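What Happens When You Delete a Program?

A computer program can look like one thing. You click one little picture on the screen and it opens. But most programs are made of lots of files. A drawing program called Grillwood, for instance, has 296 files. Some hold the brushes, some hold the sounds, and one holds your settings.

When you install a program, the computer puts these files in a folder. It also writes notes to itself about where everything went. Some files may go in other folders too.

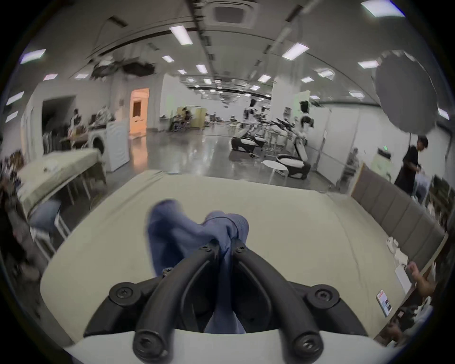 The little picture you click is called a shortcut. It only points to the program. If you drag the shortcut to the trash, the program is still there – all 296 files of it – taking up the same space as before.

To remove a program, you uninstall it. The uninstaller reads the computer's notes, finds the files and takes them away. Grillwood takes up 784 megabytes, so you get a lot of room back.

Sometimes a few files stay behind. Your own drawings usually stay, and so might your settings. If you install Grillwood again in June, it may remember your favorite color.

Before you uninstall anything, ask the grown-up who looks after the computer. Someone else may still be using it.

Words to know
File: a piece of saved information.
Folder: a place where files are kept.

Written by Zhuoran Lu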